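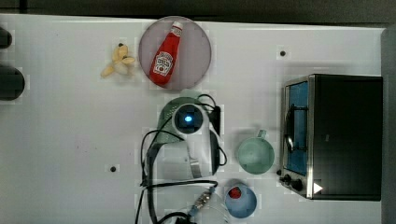

The spring release list for Drastport was confirmed this morning, and the Tretov low-top remains on it. It will be issued in black with a single contrast color on the outsole and the lace tips. The office had been asked to choose between two samples of that contrast, a deep orange and a plain red. The red was preferred, and I recorded it in the notes as close to the ketchup bottle lying on the plate, with the white of its cap for the midsole. A pale yellow, near that of the toy banana beside it, was proposed for the lining and declined.

Marthinus Steyn reported that Lorente will supply 216 pairs to the Cikstead store and 138 to the harbor branch. The retail price has not been settled. Sizes above 13 are to be ordered on request only, and each customer will be limited to 3 pairs.

The matter of the box was held over until January. The present lid tears at the corners when stacked, and a heavier board has been requested from the supplier. I am to write to them before noon tomorrow.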